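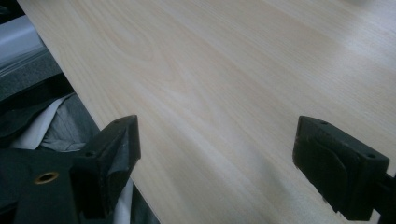

By Maxence Hervieu

Can a robot tidy your bedroom?

The short answer is no, or at least not very well yet. Robots can do some jobs much better than people can. They can put the same screw in the same place all day and never get bored. But ask one to clear a table, fold a jumper and put the jumper in the right drawer, and it will probably be slow, and it may get stuck.

To see why, we need to think about what a chore is made of.

What is in a chore?

Suppose someone asks you to wipe the table. You look at the table and see what is on it. You move the cups. You pick up the cloth, squash it into a shape that fits your hand, and push it about. You press harder where there is jam. You stop when the table looks clean, and then you rinse the cloth.

You probably didn't think about any of those steps. A robot has to get through all of them. It has to find the table, find the cups, decide which things may be moved, hold each one firmly enough, put it down gently, and know when it has finished. If it gets one step wrong, the next step may go wrong too.

The people who work on robots often split the problem into three parts: seeing, holding and deciding.

Seeing

A robot sees with cameras. A camera gives it a picture, and a computer tries to work out what the picture shows.

Some things are easy to spot. A red ball on a green mat is easy. A plain, pale piece of wood is harder than you might expect. Look at the big wooden panel at the top of the page. On the right, the light is so bright that the wood goes almost white, and you can hardly see the grain there. Lower down it looks a bit greyer. You know it is all one piece of wood. A computer has to learn that a surface can change colour in the light and still be the same surface.

The edge helps. The panel has a long straight edge, with darker materials next to it, and that sharp change from light to dark tells the computer where the wood stops. If the panel were lying on something just as pale, the edge would be much harder to find.

Shadows can cause trouble as well. There is a soft grey one beside the black finger on the right. A person sees a shadow and ignores it. A badly trained robot might treat a shadow as a mark and try to clean it off, or as an object and try to pick it up.

Glass is one of the worst things for a robot to see. You look straight through it. Shiny taps are difficult too, as they show a bendy little picture of the whole kitchen.

Holding

Your hand has four fingers and a thumb, and skin that can feel a crumb. Many robots have something simpler, called a gripper. A common sort has two fingers which move together and apart, a bit like tongs. The two black blocks in the picture are gripper fingers. If you look closely you can find small screw holes in them.

Two fingers can do more than you might think. They can pick up a mug, pull a drawer, hold a sponge or carry a spoon. Try it yourself. Put on a pair of mittens, so that you only have a thumb and one big finger, and try to set the table. You will manage most of it. Then try to turn one page of a book, or peel a sticker off an apple.

Flat things are a special problem. A gripper needs something to get hold of. If a large board is lying flat, there is nothing to pinch in the middle of it. The gripper has to go to the edge, and there must be a gap for a finger to slide under. If there is no gap, the robot may need another way, such as a sucker that sticks to the top. Factories use suckers a lot for boards and sheets of glass. Suckers are not much good with socks.

Soft things are difficult in a different way. A block keeps its shape when you lift it. A cloth doesn't. There is a crumpled grey cloth near the left-hand side of the picture, and if you picked it up by one corner it would hang down in a completely new shape. Pick it up by another corner and you would get another shape. The robot cannot learn what the cloth looks like once and then be done with it.

A test with tea towels

At a workshop called Royer, in Drarnollow, people tried this out with a two-fingered robot arm and a basket of tea towels. The robot had to take out one towel at a time, lay it on a table, fold it in half and fold it in half again.

They gave it 130 towels. It folded 76 of them well enough to go in a drawer. The rest were picked up two at a time, or folded with a corner sticking out, or dropped. One towel took so long that someone switched the arm off and went to lunch.

A ten-year-old was asked to have a go with the same basket. She was much quicker, although her piles leaned over.

Is 76 out of 130 good? It depends on what you want. If you are building robots, it is a good day. If you have a pile of washing, you would want better. Think of a washing-up robot that dropped a plate almost every other time. You would soon be eating off the saucepan lids.

Deciding

The third part is deciding what to do, and it may be the hardest.

Think about tidying. There is a sock on the floor. Is it clean or dirty? Does it go in the drawer or the wash? There is a piece of paper with a scribble on it. Is it rubbish, or did your little brother make it for your gran? There is half a biscuit on a plate. Has someone finished with it?

People answer these questions with things they already know about their home and the people in it. A robot that arrives at your house knows none of that. You could tell it, but you would have to tell it a great deal. And homes keep changing. The chair is in a new place, the dog has been in, the bag that was by the door has gone to school.

How do robots learn?

In the past, someone had to write down every movement. Move up, move left, close the fingers, move right. That works well when everything is always in the same place.

For messy jobs, many teams now use examples. A person does the job over and over, and the movements and the camera pictures are saved. A computer goes through them and looks for patterns. After enough examples it can start to copy the job, and with luck it can cope when the cup is a little further to the left.

How many examples does it need? There is no single answer. For the tea towels, the team at Royer began with around 60, and the arm could hardly find the towels at all. They had to do a lot more folding before it got any better. Every kind of cloth, table and lamp can make a difference, so the examples need to be different from one another too. If every towel in the examples is blue, the robot may be puzzled by a white one.

Why are factories easier?

In a factory, people can set the room up to suit the robot. Near Driltosville there is a place called Cernine that makes shelves. The boards arrive on rollers, all facing the same way. The lamps never move. A robot arm lifts each board from one spot and puts it down in another, and it does that well.

There are still people working beside it. They look for boards with a split in them, and they untangle the packing straps. They put the screws into little bags, check the boxes and sweep up. When a board slides off the rollers at an angle, the arm stops and a light comes on, and someone walks over and pushes it straight with one hand.

So even in a factory, the robot does one part of the work, and people do the parts that change.

Which chores can machines do now?

Quite a few, if you count machines that don't look like robots. A washing machine washes clothes. A dishwasher washes plates. They each do one job in a closed box, and you do the fetching and carrying.

Robot vacuum cleaners can clean a floor, and some can mop it. They do best on a flat floor with nothing lying about, so you have to pick up your things first. Some people say that is the main reason their floor is tidy. Stairs are a problem for most of them.

Robot mowers can cut grass.

Folding clothes, making beds, loading a dishwasher, wiping shelves and putting away shopping have all been done by robots in workshops. They are often slow, and a person is usually standing close by. Doing these jobs in any home, with any clothes and any shopping, is still a long way off. Some engineers think it will take a few years and some think a lot longer.

Try it at home

You need a friend, a table, a cloth, a plastic cup and a scarf.

One of you is the robot. Tie the scarf loosely over the robot's eyes. The robot may only use one finger and thumb of one hand.

The other one is the programmer. The programmer has to tell the robot how to pick up the cup, wipe under it and put it back. The robot must do exactly what it is told and nothing more. If the programmer says "pick it up" and forgets to say "close your fingers", the robot's hand goes up with nothing in it.

Swap over and try again. Then move the cup to the other end of the table and see whether the old instructions still work.

Words to know

Gripper: the part of a robot that takes hold of things.

Sensor: a part that notices something, such as light, heat or a push. A camera is a sensor.

Program: a set of instructions for a computer.

Grain: the lines you can see in wood. In some boards they run almost straight, and in others they curve round in loops. You can find both in the panel at the top.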